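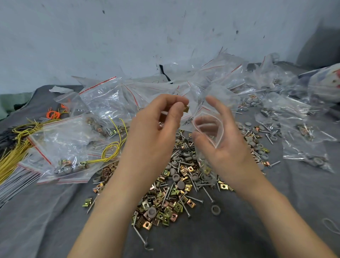 Bagging hardware for the team kits. Clip nuts, screws, grommets.

2 min read

Progress report, Zokby student robotics build, July 2023

Quick one, full numbers come with the final report.

Kits: 40 planned, one per team. Clip nuts and long screws came in from Pelletier, all mixed, so sorting by hand into zip bags. Slow. Kids have picked up the order of it now and the pace is better then it was in June. Wire bundles still to be cut to length.

Robot: drive base design is frozen. Arm isn't. Two of the student groups want a longer arm, motor can't lift it, they are re-doing the math this week. Cesodico motors here, 10 short, chasing.

Money: $150 left in the hardware line. Would like to move it to batteries if you're OK with that, pls confirm.
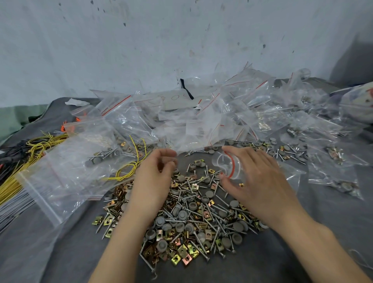 Brian Shirima thinks the kits should go out without the arm parts, and the arm bag can follow once the groups agree on a length. He'd sooner have teams driving early than waiting on a full box.

Fine by me. Means a second mailing, 20 extra boxes maybe. Will price it and send teh figure with the parts list.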